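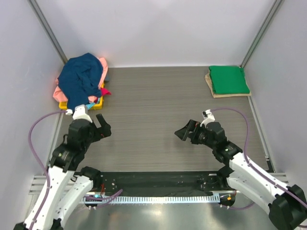

Andutdale Basketball Club has signed guard Ozan Coşkun for the rest of the season, and I'm so pleased to be the one telling you! I'm Gemma Hulme, I look after club news and most of what goes out under our name, and I've been itching to send this since Monday. Ozan joins us from Tekin, where he played 19 league games last season and started nearly all of them. He's a left-handed point guard, quick, very loud on defence, and he does a lot of his best work when a game's getting scrappy. He's also joining just as we get going on our kit swap, so if you've got a pile of clothing to pass on, bring it along on Saturday and we'll find it a new home (club tops, old training shorts, kids' hoodies they've grown out of, all welcome).

Back to Ozan. He trained with us twice last week and I sat in on the second session, mostly because the office heating was off. He'd only met the squad a couple of days before and he was already calling out switches by name. Our coaches had him running the second unit to begin with, then swapped him across for the last part, and the ball moved so much quicker. We lost three close ones in October by turning it over late on, as anyone who sat through the Vevico game will remember, and a calm pair of hands is what we've been after ever since.

I grabbed him for a chat afterwards while he was icing his knee (it's fine, I asked). "I wanted to go somewhere the gym is full and close to the floor," he told me. "When I played here with Tekin I could hear every word people were saying about me, and some of it was quite funny. I'd like them to be on my side now."

He'll wear number 15. It's been free over the summer and he had it as a junior, so that was a very short conversation. The paperwork came back from the league this morning, November 6, 2024, which means he can play at home to Jeris this Saturday. Whether he starts is up to the coaches and they won't tell me, however nicely I ask. My guess is he comes off the bench in the first quarter and we see plenty of him after half-time.

Now, the Jeris game. Tip-off is at 7 pm and doors open at 6. The hall holds 700 and we've been close to full for both home games so far, so please book ahead if you're coming as a group. Tickets are on the club website or from the front desk during opening hours. Under-11s get in free with a paying adult, but they still need a ticket, so do add them when you book. Parking at the back of the hall fills up early. The school over the road is letting us use its car park again, entrance on the left just after the bus stop, and the gates there are locked at 10 so don't hang about too long.

The kit swap table will be in the foyer from when doors open until the end of the half-time break. Clean things only, please, and no shoes this time as we've nowhere to keep them. Anything left over stays with the junior section for the January camp.

Ozan will be in the foyer after the final buzzer to say hello and sign things. He's still learning his way round town and has asked me for somewhere that does a decent breakfast, and I've given him my own list, but I'm sure you lot will have stronger opinions.

For interviews, or to sort a press seat for Saturday, drop me a line at the club office by Friday lunchtime. We've got headshots of Ozan in the new shirt ready to send over, and he's happy to talk in English or Turkish. Radio people, please ring instead of emailing if you want him live before the game, as he switches his phone off from mid-afternoon.

Gemma Hulme
Club news and press, Andutdale Basketball Club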